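Open day at Willix

I drove 60 miles in June to watch a gripper and a pink cloth. My spouse had other plans, and I see why.

Océane Morin ran the demo and answered my 2 questions with more patience than they deserved. The tool is held by hand, with two black fingers, and the pads are a bit frayed at the edge. So am I. The cloth was hanging on a black wire rack, its tip just touching the table.
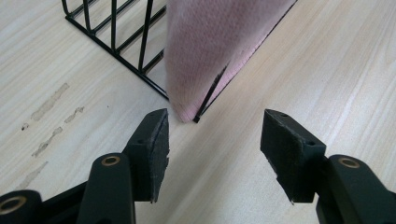 Lunch, such as it was

Sandwiches at Onder next door. I had the egg.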